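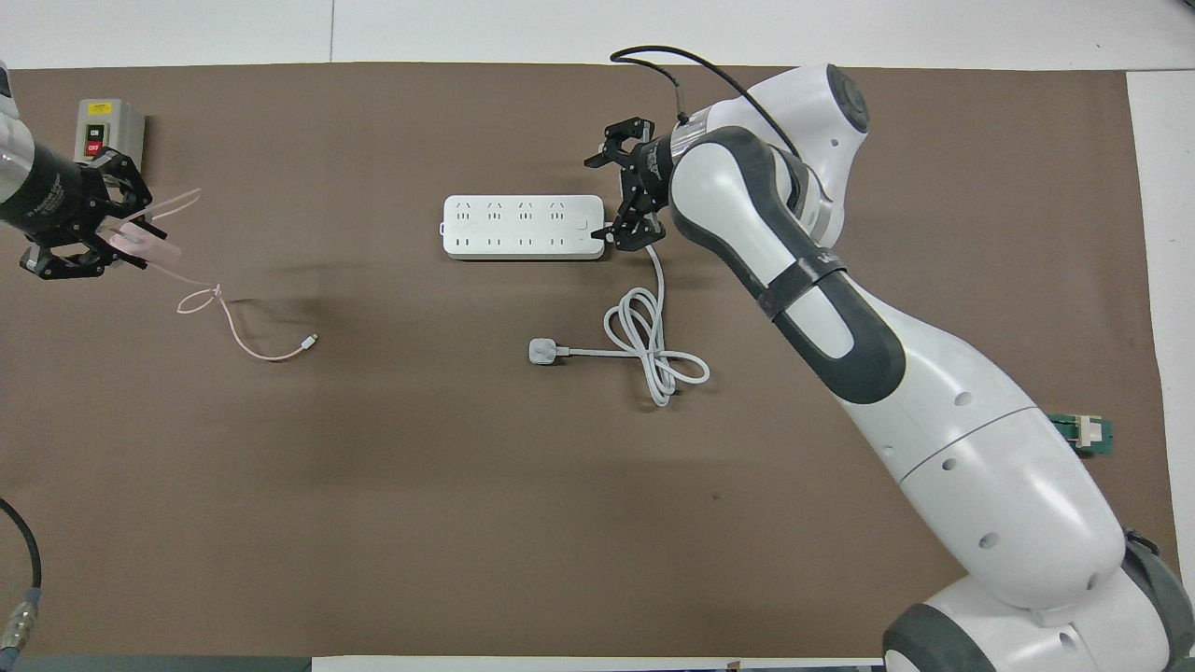
Our group looked at how fans of the pop singer Hrnčiar decided to buy things at her Findau concert in June. We handed out 67 surveys and got 61 back. Tour merchandise was the largest part of what people spent, and T-shirts came first. Small items sold on color more than on the printed name. A thin charging cable in pale pink, with a small white connector, is the kind of thing buyers said they would pick up if it matched the album cover.

Of those who answered, 36 had first heard of her through a dance clip. Most of the others named the radio or a friend. We did not ask about ticket prices, and the next group should add that question.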